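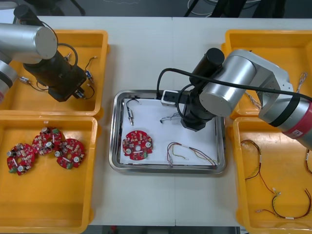
How long does the ferry from Skillcombe to Dravcombe take?
Crossing time is 2 hours in calm water, and the timetable allows for no other kind.

Home | Stories | Back Issues | Submit

THE DRAVCOMBE CROSSING
Posted 12th October by the night clerk

The Druvura was rated for 400 passengers and carried 10. The purser entered the figure in the log, then the barometer reading, then the draft fore and aft. He had made 875 entries in the same hand and saw no reason to change the layout.

Off Ritchie Point the log line began to pay out faster than the engine could explain. The purser checked the dial against the revolutions. The engine gave nine knots. The line gave fourteen. Current in that channel did not exceed two at any state of the tide, and the tide was slack.

He reported this to the bridge by voice pipe. The mate asked him to repeat the number, and he did.

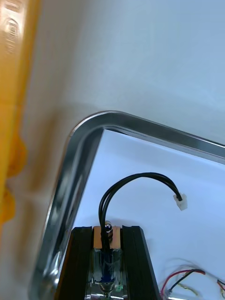

Corner of a steel tray.

At half past the hour the Dravcombe light appeared on the port bow. It was the correct light – two white flashes and a pause – in the wrong place. The mate reduced speed. The dial stayed at fourteen.

The passengers had noticed nothing. One was asleep along a bench with her shoes in her hat. The purser went through the saloon collecting tickets and put them in order of issue. There were 11. He laid them out again on the counter, edges square, and read the serial numbers from the left.

The last was printed for the same crossing, October of the following year. It had already been punched.

He opened the log at a clean page and ruled the columns.

Contact | Copyright the Skillcombe Quarterly | Back to top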